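Search this site
Search for:

Two-Arm Folding Cells in a Garment Returns Room: Effects on Task Content and Staff

Project report, Work Systems Design
Suqin Feng, Yiran Tian, Jinfeng Ren
Supervisor: Lihua Wei
March 12, 2018

1. Introduction

Povness handles returned clothing for several online shops. Items arrive in mixed bags, are opened, inspected, folded, labeled and sent back to storage. Until last October all folding was done by hand at long tables. In that month the company started moving part of the folding to two-arm robot cells. This report covers what changed in the work of the people in the returns room. It doesn't try to settle whether the cells are worth their price. We had no access to purchase costs, and the trial was still running when we stopped collecting data.

The questions were:

(a) Which tasks were removed from the folding job, and which were added?
(b) How is the remaining work divided, and who decides?
(c) How do the staff judge the change after the first months?

2. Background

Folding is a hard task to automate compared with moving boxes. A box keeps its shape when it is picked up. A shirt does not, and the same shirt dropped twice on a table will land in two different shapes. For this reason most machine folding in industry has used fixed frames that need a person to lay each garment flat and face down first. Such a frame saves time on the fold and none on the laying out, and the laying out is the slower part for creased returns.

A two-arm cell works differently. The arms pick at the cloth, pull it flat and fold it on the same surface. The motions are learned from recordings of a person guiding the arms through the task many times over. This makes the cell more flexible than a frame, but it also ties its performance to the recordings. A garment type that was never recorded is usually handled badly.

Before the trial the returns room had 11 folders on the day shift. They rotated between opening, inspection and folding every two hours. The rotation was informal and had grown up over the years. It matters for the results, as will be seen in section 5.

3. Method

We used three sources.

Observation. We spent a total of 11 shifts in the returns room and wrote down each change of task for one worker at a time. Observation was done by Suqin Feng and Yiran Tian. To check that we coded tasks the same way, both of us followed the same worker for the first two shifts and compared notes afterward. Disagreements were mostly over where inspection ends and folding begins, as experienced workers do both in one motion.

Cell log. Povness gave us a log covering 1656 garments. Each row holds the garment type, the result and whether a person stepped in. The log has no worker names. Rows with no garment type were kept in the total and left out of any comparison between types.

Interviews. Jinfeng Ren held interviews with folders, the shift lead and one technician. Interviews took place in the break room during paid time. Notes were taken by hand and read back to the person at the end. People are identified by role only, except for the shift lead, Xuelian Yu, who agreed to be named.

A garment counted as an assisted fold if a person touched it between the start of the first arm motion and the moment the finished piece left the work surface. Under this rule 400 of the 1656 garments were assisted.

4. The work before and after

4.1 Manual folding

The hand folding job was one continuous chain. A worker took a garment from the bin, shook it out, checked for stains and missing tags, folded it and placed it on a stack. Workers set their own pace within a daily target. They talked while folding, and several said that this was the part of the day they liked.

4.2 Folding with the cells

With the cells in place the chain is broken into parts. Inspection stays with a person and now comes first. Inspected garments are sorted by type, and only types on the approved list go to a cell. The cell folds. A person then checks the fold, fixes it if necessary and labels the stack. Everything not on the list is folded by hand as before.

One worker, called the attendant, now looks after two cells. The attendant's tasks in our notes were loading, clearing a stuck cloth, refolding rejected pieces, restarting after a stop and writing down the cause of the stop. None of these except refolding existed in the old job.

A second new task is demonstration. When a new garment type is to be added, a worker guides the arms through the fold until enough recordings are judged usable. Povness chose folders for this and not technicians. The technician we spoke to agreed with the choice, saying that his own folds looked fine to him and were sent back by the folders.

4.3 The practice cell

Demonstration and testing are done in a separate cell, away from the production line. Its walls are covered with patterned paper and carry household items on racks. The technician explained that the background is changed between rounds of recording so that the arms do not come to depend on one plain wall. Workers call this cell "Kong" and the two production cells "Murker" and "Brollident," after labels that were on the shipping crates.
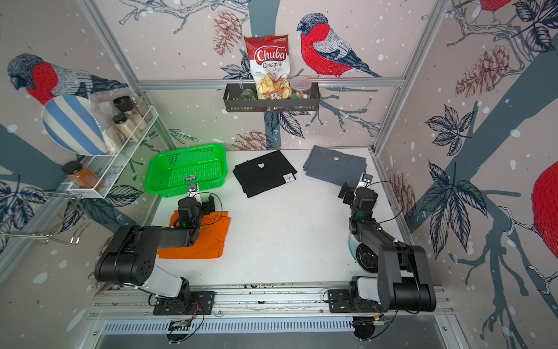 Figure 1. Practice cell with folded t-shirts in black and gray, the left gripper lowered onto a folded orange cloth, and a green basket at the left rear.

The edges of the orange cloth in Figure 1 are slightly uneven. Unevenness of this sort was a frequent subject in the interviews. The written standard at Povness says only that a fold must be "flat and square." Folders had always applied this by eye, and they did not all apply it in the same way. With the cells, someone had to say what passes and what does not. Xuelian Yu did this by sorting a pile of folded pieces into accepted and rejected in front of the whole shift. She reported that the discussion took most of an afternoon and that two people still did not agree with the outcome.

5. Results

5.1 Task content

The largest change is the loss of rotation. Attendants need training, and only some of the folders have had it. On a busy day a trained attendant stays at the cells for the full shift. The others share opening, inspection and the hand folding that is left. Both groups have less variety than before. This was not planned by management, and the shift lead raised it herself before we asked.

The hand folding that remains is also harder on average. T-shirts and towels go to the cells. Jackets, dresses with straps and anything with a hood stay at the tables. The daily target for hand folding was not changed during our visits. Four of the folders we interviewed called this unfair. The shift lead said a new target was being prepared — we did not see it.

5.2 Physical load

Folders at the tables reported no change in shoulder or wrist strain. Attendants reported less strain in the wrists and more standing still. One attendant asked for a stool and was given one, but it could not be placed where both cells are in view.

5.3 Interruptions

Stops come at irregular times. In our notes an attendant who had begun to refold a rejected piece was often called away before finishing it. The stop signal is a light with no sound, so attendants look up frequently. Several said they were more tired at the end of the shift than after a day of folding, although they had moved less. We have no measure of this other than their own statements.

5.4 Skill and pay

Demonstration is skilled work. The quality of the recordings depends on the person, and the technician could name which folders gave the best ones. At the time of writing it is paid at the normal folding rate and does not appear in the job description. Folders who do it were mostly positive about the task itself. One said it was the first time anyone had asked her how she folds. The same person wanted to know what would happen to her hours once enough garment types had been recorded. Management told us that no positions had been cut and that two people who left had not been replaced.

6. Discussion

The log and the interviews point in different directions if read separately. From the log, a majority of garments were folded with no person touching them, and this is the result management quoted to us. The interviews show that the assisted garments take up most of the attendant's attention, and that waiting for the next stop is itself work. A staffing plan built on the log alone would probably give too many cells to each attendant.

The loss of rotation could be reversed at low cost by training every folder as an attendant. The shift lead supports this. The obstacle is that training takes a person away from the tables, and the tables are short of people on most days.

We also think that demonstration should be written into the job description and counted as working time against the target. At present a folder who spends the morning recording has the afternoon to reach a number meant for a longer period. In practice the shift lead corrects for this by hand, which works as long as she is on shift.

7. Limits

The study covers one room, one shift and the first months of use. Interviewed workers knew that a copy of the report would go to the company. The log was kept by attendants, and entries for short stops are likely missing when the room was busy. We observed stops that we could not find in the log afterward. The share of assisted garments should therefore be read as a lower limit.

We did not compare the three cells with each other. The practice cell was not part of the log.

8. Further work

Povness has agreed to a second visit after the new hand folding target is in use. The interview guide will be the same, with added questions on training and on the stop signal.

Comments

yiran's classmate
Good read. Did you ask whether the attendants would prefer a sound for the stops? In a room with several cells I would expect that to get annoying fast.

J. Ren
We did, opinions were split. The ones nearest the tables were against it.

packline_9
Same problem where I work with the hard items staying manual and the target staying put. Took them most of a year to fix it. I would put section 5.1 in front of whoever sets the numbers.

Moth
Table of task times is mentioned in the outline on the course page but I don't see it in the report. Is there an appendix?

Suqin Feng
The appendix is with our supervisor. It has shift details in it, so it will be shortened before it goes up.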